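Print this page | E-mail this page

Left Hand, Right Hand
by Maricruz Arriaga
January

The Coleo pads came in a padded envelope with no data sheet. Escobedo weighed one, wrote the figure on the envelope, and fitted the set to both grippers. The old Kenwood pads went into a jar lid on the windowsill.

The protocol was one page. Two objects, one rigid and one soft. Each to be lifted, held for a count of 15, and set down. Forty-one trials with the left unit, the same with the right. A slip was any movement of the object against the pad that the operator could feel through the handle. Escobedo had objected to the word "feel." Zepeda, who was paying, had left it in.

"You take the right," he said.

"I took the right last time."

"Then you know its faults."

She did. The right linkage had a dead spot near full closure. Below it the fingers answered the trigger. Above it they arrived a moment late, and all at once.
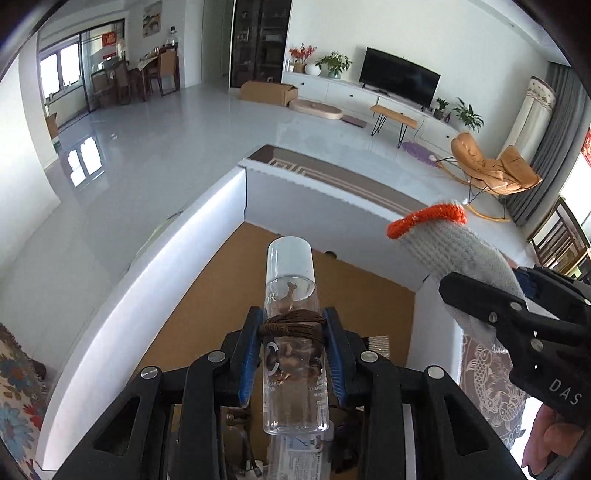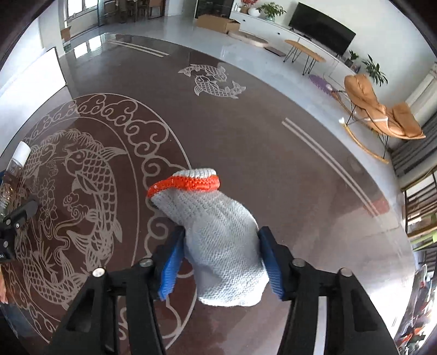 "Bottle, rigid, no slip," she said. "Glove, soft, no slip."

He entered it. They changed objects and went again. By trial 15 they had stopped announcing the rigid results and only spoke for the soft ones. The knit was the difficulty. It took the shape of the ribs under pressure and then kept giving, so that a grip which was correct at the start of the count was loose at the end of it. The Kenwood pads had failed at that point 40 times out of 49. It was the reason for the envelope.

"Slip," she said at trial 22.

"Object or pad?"

"Me. I let off the trigger."

He held the pen over the column. The sheet had no column for that.

"Why did you let off?"

"I was waiting for the dead spot. I closed early to get past it and then I was past it."

Escobedo put his own gripper down and took hers. He worked the trigger slowly with nothing between the fingers, watching the pivots. He did it again with his eyes shut. Then he loosened one screw a quarter turn, worked the trigger, and tightened it halfway back.

"When did it start?"

"Before Troltetti. I wrote it up."

"I never read it."

"It was on the back of the sheet."

He turned the sheet over. The back was blank on this one. He wrote "right linkage, late closure, see earlier" and the time, 3:40, and under it his initials. Then he slid the pen across to her and she added hers.

"Do we keep the first 21?"

"Keep them. Mark them as before adjustment."

She picked up the glove, turned it cuff outward, and closed the fingers on it. The trigger moved evenly the whole way.

"Twenty-two," she said. "Again." She started to count.

Contact | Copyright Maricruz Arriaga | Back to top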